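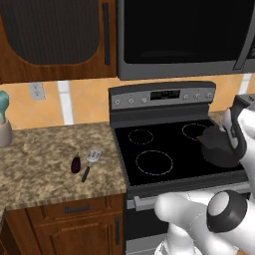
Participants wanted: teaching kitchen tasks to a simulated robot arm

The Nenddale robot learning group is looking for adults to take part in a paid study on how people teach household tasks to robots. You do not need any background in robotics, programming or gaming. People who have never used a robot are especially welcome.

What the study is about

Robots can learn a task from recordings of a person steering the arm through it. Collecting these recordings on real equipment is slow, so our group works mostly in simulated kitchens. In our last round, participants recorded 3867 attempts at tasks such as moving a kettle on a stovetop. We found that an arm trained on a smaller set of varied recordings did better in unfamiliar kitchens than one trained on the full set.

We now want to know whether that result holds when the recordings come from beginners. We will compare two ways of asking for variety. One group will be told to do each task however they like. The other will get short prompts on screen, such as "start from the other side" or "go slower near the handle". The training method, which we call Trarno, is the same for both groups.

What you will do

You will come to our lab for 2 sessions of about 300 minutes in total, with breaks. You will sit at a desk and steer the simulated arm with a hand controller while watching the kitchen on a monitor. The first session begins with practice, and your practice attempts are not used. There are 17 tasks, all involving ordinary kitchen things. After each block you will fill in a short questionnaire about how hard the work felt.

Failed attempts are fine and we keep them. Your skill is not being graded.

Who can take part

You must be 18 or over, comfortable reading instructions in English, and able to use a hand controller with either hand. Glasses and contact lenses are no problem. If screen motion makes you feel ill, please do not sign up. Anyone who took part in the earlier Vundari study is not eligible for this one.

Payment and privacy

Participants receive a gift card at the end of each session, and you keep the first one if you decide not to come back. We record the movements of the controller and the arm, along with your questionnaire answers. We do not record your face or voice. Data are stored under a participant number – your name and contact details are kept separately and deleted once the study is finished.

How to apply

Fill in the sign-up form at the front desk of the Ojala Building, or ask the desk staff to have it sent to you by email. Applications close 29/06/2018. We will reply to everyone who applies, including those we cannot place in a session.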